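4.2 The cable fault, and why it took us so long to find

I want to spend a bit of space on the one failure that cost us the most time, because I think other people with two arms on one rail are going to run into it too. Our cell (we call it Erkar, after the controller code it runs on) logged 1167 complete episodes of the breakfast tasks, and 19 of them ended with an arm stopping dead in the middle of a move. No bump, no dropped part, no warning in the log beforehand. The arm just quit and held its pose until somebody reset it.

My first guess was the planner. When both grippers come in toward the center of the mat, the safety margin between the forearms gets pretty thin, and I figured Nwosu (our collision checker) was being jumpy. So I loosened the margin and ran the toy egg task again, and the stops kept coming. They came when the arms were close together and they came when they were far apart, which pretty much killed that idea.
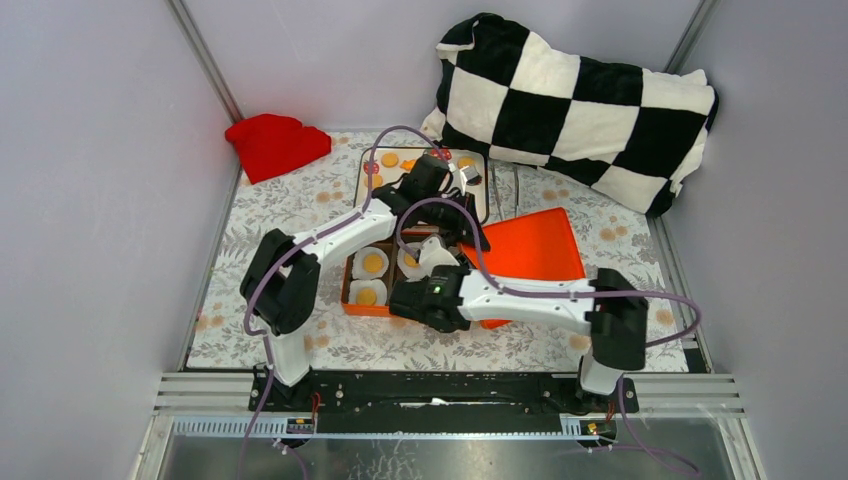

Figure 7. The two-arm cell during the toy egg task. Each arm's purple cable runs along its links and down past the rail.

Then I went after the power supply, then the gripper firmware, and I'll spare you both of those stories. What finally helped was boring: I plotted the wrist angle at the moment of every stop. Nearly all of them bunched up at one end of the wrist's travel, on reaches toward the back of the table. At that end the cable's slack gets used up, and the connector at the gripper takes the pull. A tiny break in contact is enough for the joint bus to miss its heartbeat, and Postisa, our watchdog, does exactly what we told it to do and freezes the arm.

The ugly part is that it froze only the arm with the fault. The other one carried on with its half of the plan -- toward a partner that was no longer where the plan said it would be. In 2 of the 19 stops the moving arm made contact before its own force limit tripped. We were moving slowly and nothing broke, but I was pretty rattled when I went back through the force traces.

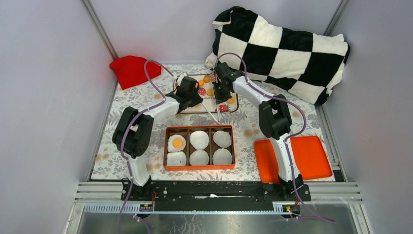 Figure 8. Both grippers over the printed board at the rear of the table.

We made two changes. A missed heartbeat on either side now stops both arms, full stop, and neither can restart alone. And the wrist limit is tighter now, so the planner can't ask for the poses where the slack runs out. That second fix does hurt a little: a few grasps near the back wall have to be approached from a worse angle, and the policy trained on Breltudura data needed fine-tuning before it would accept them. I'd still like a proper strain relief at the wrist, and a longer service loop, but the longer loop I tried in September kept snagging on the elbow, so I took it off again and we ran the rest of the experiments with the original cables.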